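Section 3. Opening the desktop and looking after the power supply

Welcome to the third section of the Rustatberg refurbishing guide. If you have worked your way through the first two, your bench is clear, your tools are laid out and you have written the job number on the intake card. If you skipped ahead, please go back and at least read the part on choosing a work surface. A wobbly table has spoiled more afternoons than any faulty part, and we would like yours to go well.

This section covers unplugging the computer, taking off the side panel, finding your way around inside, and reading the label on the power supply before you decide whether to keep it. Give yourself a whole evening for your first machine. You will get quicker, but there is no prize for it.

What you will want nearby

A medium Phillips screwdriver, a soft brush, a small flashlight, a wrist strap with a clip, and a few shallow dishes for screws. The Gusex parts tray is handy if you have one, as the compartments are numbered and the lid stays on when the cat walks over it. A muffin tin does the same job without the lid. Keep a pencil and the Ren worksheet within reach too (sheet 84 is the one for desktops).

Before you open the case

1. Shut the computer down properly and wait for the fans to go quiet.

2. Switch off the wall outlet or power strip, then pull the power cord out of the back of the computer.

3. Unplug everything else: monitor, keyboard, speakers, network cable. If you are going to forget which cable went where, and most of us do, wrap a bit of masking tape around each one and write on it.

4. Press and hold the front power button for a slow count of ten. The fan may give a little twitch as the last of the charge drains away.

5. Lay the case on its side with the removable panel facing up. Put on your wrist strap and clip it to bare metal on the chassis.

CAUTION: Never open the power supply itself. The metal box can hold a dangerous charge long after the cord has come out, and there is nothing inside it that you need for any job in this guide. If the unit is bad, the whole box is replaced.

Taking off the side panel

6. Look at the rear edge of the panel for a latch or a pair of screws. Business desktops often have a latch, and older home models usually have screws. Put any screws in the first compartment of your tray.

7. Slide the panel back a little, then lift it away. If it will not move, check for a padlock loop or a third screw hiding near the bottom before you use any force. Panels bend more easily than you would think and never sit quite right afterward.

8. Stand the panel somewhere out of the way where it can't be kicked. Behind the bench leg is good. Against the bench leg is less good, as the Teltorthorpe workshop found out one busy Thursday.

Finding your way around

Take a moment before touching anything. It is a lovely thing to see the inside of a computer properly for the first time, and it is also when you are most likely to dive in with both hands. Let your eyes travel from the large metal box down to the main board, and follow the thicker cables to see where they lead. 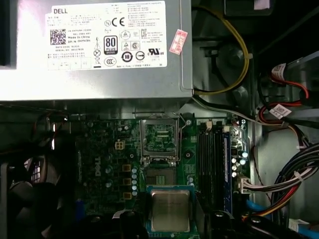 The power supply label is where most of your useful information lives, so we will spend a little while on it. Makers pack a great deal onto a white label, and it is perfectly fine to ignore most of it on a first reading. On a Dell unit like this one, the part number is in the small print beside the square QR code and starts with the letters DP/N, in this case DP/N 0HYV3H. Copy it exactly, zeros and all, onto your worksheet. The 80 PLUS badge lower down, under the CE mark, tells you that the unit carries an efficiency rating, and the crossed-out bin is your reminder that a dead supply goes to electronics recycling and must stay out of the household trash.

9. Write the maker, the part number and the wattage on your worksheet. If the print is too small to read comfortably, take a picture with your phone and zoom in. It is much kinder on the neck.

10. Brush loose dust away from any vents you can reach. Short, light strokes are best. Hold the brush still near cables so that you don't tug on them.

11. Follow each power cable to its plug. Check that the plug is fully seated and that the insulation has no cracks or scorch marks. Leave any printed tags on the cables in place, even if they get in your way. You may be glad of them later.

NOTE: If the processor socket is open and empty, keep fingers, brushes and sleeves well clear of it. The contacts are very fine and a single bent one can finish a board. Fit a socket cover if you have one that matches, and do your dusting afterward.

Deciding whether to keep the supply

We keep a supply when the label can be read, the housing is free of dents and rust, the fan turns freely and the cables are sound. If all of that is true, tick the box on your worksheet and carry on to Section 4, where we test it under load.

If you are replacing it, match the part number wherever possible. Many brand-name desktops use their own connectors and their own screw positions, and a standard supply may not fit no matter how nicely you ask it. Look the number up in the parts list at the back of the guide, beginning on page 97, and if you find nothing there, write to the Rustatberg help desk with the form marked 1588. Please include the model name from the front of the case as well.

Stopping for the night

12. Set the side panel back on loosely to keep the dust out. You don't need to refasten it.

13. Put the lid on your parts tray and leave the worksheet on top of the case.

14. Leave the power cord unplugged, and put it in a drawer if you share the house with anyone helpful.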